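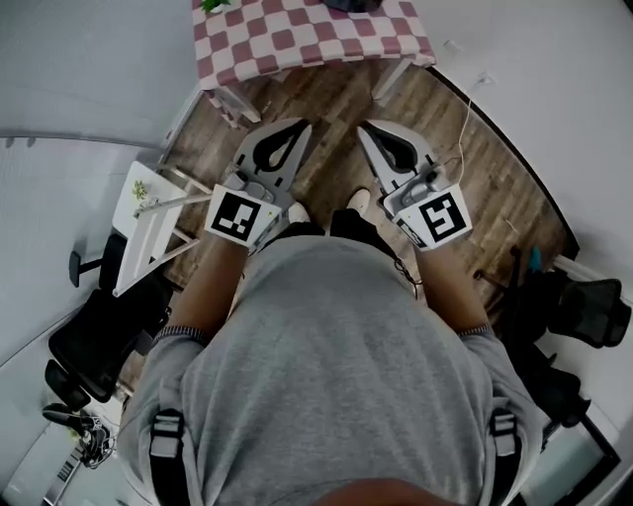 Tema 6. Mesas, manteles y plantas: el mobiliario ligero en el espacio doméstico

Curso de Interiores Cotidianos, Escuela Tzavaras
Apuntes de clase. Profesor: Stelios Vlachopoulos

6.1 Punto de partida

Venimos del tema anterior, dedicado a los muebles que pesan: armarios, aparadores, la cama heredada que no cabe por la puerta. Hoy tocan los que se mueven. Son más baratos, se eligen peor y acaban decidiendo por dónde se camina en una casa.

Definición de trabajo (cae en el examen, con estas palabras o con otras mejores): mueble ligero es aquel que una sola persona adulta puede cambiar de sitio sin pedir ayuda y sin discutir con nadie.

6.2 La mesa con mantel

El mantel de cuadros rosas y blancos tiene mala prensa entre quienes leen revistas de decoración y muy buena entre quienes comen. Cumple dos funciones: protege el tablero y avisa de que la mesa está en uso. También esconde. De la mesa vestida que abre el tema sabemos que tiene patas blancas, porque asoman dos por debajo de la tela; del tablero no sabemos nada, y conviene no inventárselo en el ejercicio, como hizo medio grupo el año pasado con un roble francamente optimista.

Sobre la caída del mantel: si roza el suelo, se pisa. Si apenas dobla el canto, parece que ha encogido en la lavadora, cosa que a menudo ha ocurrido. Entre un extremo y otro hay margen de sobra para el gusto personal.

6.3 La mesa plegable auxiliar

Pequeña, blanca, de patas en ángulo, arrimada a una pared también blanca. El catálogo Saretti llama a esto «solución flexible». En la práctica, la mesa plegable se pliega el día de la compra, para meterla en el coche, y no vuelve a plegarse hasta la mudanza.

Obsérvese que sostiene una maceta. Es el destino habitual de la categoría: se compra para las visitas y se jubila como pedestal. No hay nada que objetar, salvo que una mesa con planta encima deja de contar como superficie libre en el plano. Apuntadla como ocupada.

6.4 Las plantas pequeñas

Una en la esquina de la mesa grande, otra en la auxiliar. La esquina es el lugar clásico: no estorba al que trabaja y queda expuesta al codo del que pasa. Criterios mínimos:

- Plato debajo, siempre que haya tela o madera.
- Distancia al canto: un palmo. El palmo es el del propietario.
- Si la planta se riega «cuando uno se acuerda», elegir una especie con carácter.

6.5 Sillas de oficina en casa

La silla negra con respaldo de malla es la gran invasora del interior contemporáneo. Combina con todo en el sentido de que no combina con nada y a todos nos da igual. Cuando hay una segunda silla negra cerca, ya hablamos de colonia. En el plano se dibuja la silla y también el hueco que necesita para retroceder; quien olvide el hueco tendrá que redibujar la lámina.

6.6 Suelo y cables

El suelo de lamas marrones con aspecto de madera orienta la mirada lo quiera uno o no. Visto en diagonal, agranda; eso dicen los manuales, y en Bivdale llegamos a medirlo con una encuesta a 58 vecinos que no se pusieron de acuerdo ni en el color.

El cable blanco contra pared blanca es discreto hasta que baja al suelo. Sobre lama marrón se convierte en el objeto más visible de la habitación. Los enchufes de pared se marcan en el plano antes que los muebles. Lo repito todos los cursos y todos los cursos recibo láminas preciosas con la lámpara enchufada al aire.

6.7 Ejercicio para mayo

Dibujad en planta una habitación propia con dos mesas, al menos una silla y todas las macetas que haya. Escala libre, pero una sola. Indicad los enchufes y el recorrido real de los cables, sin maquillarlo. Presupuesto de mejora: 166 euros. Quien proponga tirar un tabique deberá hacerlo dentro de ese importe.

Lectura: Wurkum, capítulo 2, hasta el apartado de los faldones. Las entregas, en papel y con nombre.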